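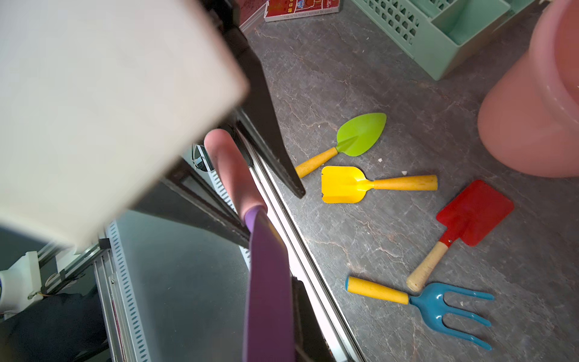
# Objecting to a decision on a heating fuel contract: who may petition the Dastulura Assembly?

**Clotard**

I should be grateful for guidance on the petition procedure of the Dastulura Assembly. In January the Assembly's energy department signed a supply contract with Driltar for coal to be used in the district heating plants. The contract was approved by the executive alone and was not put to a vote. Several residents of my ward wish to ask that it be debated in full session.

The Assembly's guidance note states that a petition must be "supported by residents entitled to vote". It does not say whether a person who lives in the district but is registered to vote elsewhere may sign. We have 106 signatures at present, and 7 of them belong to people in this position. I should also like to know:

- whether signatures collected online are treated in the same way as those on paper;
- whether the petition may ask for the contract to be cancelled, or only for a debate;
- whether an earlier statement on the matter by an opposition member has any bearing on our request.

I wrote to the petitions office and received an automatic acknowledgement, with no further reply to date.

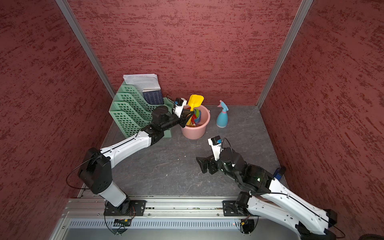
**Brzozowska**

The entitlement to sign depends on the electoral register of the district and not on place of residence. Under the standing orders, a signature from a person who is not on that register is struck out when the petition is checked. The remaining signatures are unaffected. As the threshold for a debate in full session is 55 valid signatures, your petition would still qualify with the 7 removed, provided that the others are in order.

On your further points:

1. Online signatures are accepted only where they were given through the Assembly's own petitions page. Lists gathered on other sites are returned to the sender. Paper sheets must carry the full wording of the petition at the top of every page, together with the printed name, address and signature of each supporter.
2. A petition may request a debate, a written statement or the publication of documents. It may not instruct the executive to end a contract. A request worded in that way is usually sent back for amendment, and the period for handling it begins again once the new text is received. I would suggest asking "that the Assembly debate the terms of the fuel supply contract and the reasons for its approval without a vote".
3. Statements made by members, whether in the chamber or to the press, have no formal standing in the petition process. They may be quoted in the supporting note, which is limited to two pages.

The petitions office has 20 working days in which to confirm receipt in writing. The automatic message does not count as confirmation. If the period has passed, a complaint may be addressed to the clerk of the Assembly.

**fourthward**

I would not bother with a petition. Write to your member and request an oral question. Ours was answered the same month, although the answer did not say very much.

**Clotard**

My thanks to both. We shall amend the wording as suggested and submit the paper sheets. Does the limit of two pages include copies of press reports, or may these be attached separately?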